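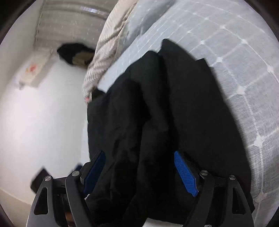 Figure 6. Dark garment between the open fingers, grid-pattern bedding behind.

Section 4. First session with the hand-held gripper

By now you have a gripper that opens, closes, and has pinched you at least once. This section covers recording your first folding and picking runs with laundry. If the fingers still rub against each other at full close, go back to Section 3. The rubbing will not cure itself, however long you wait.

4.1 Before you start

1. Check the four pivot pins, two on each finger. They should sit flush and turn without grit. A pin that has crept out will catch on knitwear and take a loop of it along.

2. Press each finger pad with your thumb. The ribs should face inward and the pad should stay put in its holder. Pads are a push fit in the Drelwood kit. Tyyne Kokkonen glued hers, and she has since built two new holders.

3. Fit the camera and look at the live view. Both fingers should show in the lower half, one leaning in from each side. Dark corners are normal with this lens. A dark center means the cap is on.

4. Set the recorder to 800 frames per clip. The Fanura board will accept a bigger number and then quietly save nothing.

CAUTION: Keep your other hand out of the fingers. The trigger linkage has more leverage than it looks, and the pads grip skin every bit as well as they grip cotton.

4.2 Picking up cloth

1. Put one garment on a bed or table. Drop it however it wants to land. If you catch yourself smoothing it out, stop and drop it again.

2. Open the fingers all the way and bring them in from the near side, low and slow.

3. Look for a standing fold or ridge. Flat cloth gives the pads nothing to close on, and you will spend the clip stroking a shirt.

4. Straddle the fold, wait for a count of two, then squeeze.

5. Lift straight up to the height of your elbow. Hold. Lower. Release fully before you pull back.

6. Stop the clip. Name it now. "test_final_new" is taken, by all of us.

Note: Black garments are the hard case. As in Figure 6, matte black cloth shows up mostly as an outline with a few dark gray highlights along the creases, and a deep fold becomes a plain dark line. Move a lamp to one side and the ridges stand out better. Turning up the exposure mostly bleaches whatever is white nearby.

Note: Patterned bedding is fine and even useful, as the tracker likes a grid. A bare glossy white surface is less helpful. If the tracker drifts, get more of the pattern into view and start the clip over.

4.3 If it goes badly

Cloth slips out on the lift. Wipe the pads with a damp rag and let them dry. Lint builds up between the ribs.

Gripper picks up the sheet as well. You went too deep. Come up a finger's width and try again.

One finger closes ahead of the other. Loosen the inner link on the fast side by a quarter turn. If that makes it worse, you have loosened the slow side.

Error 2172 on the Bennani logger. The card is full. The manual that came with it calls this a "storage opportunity."

4.4 Putting it away

Close the fingers on a folded scrap of felt, unplug the battery, and hang the tool on the peg marked GRIPPER at the Genthorpe bench. Copy your clips to the shared drive before you leave.

Pad spacing table revised Jul 10, 2021, by Reet Kuusk. Older printouts have left and right swapped.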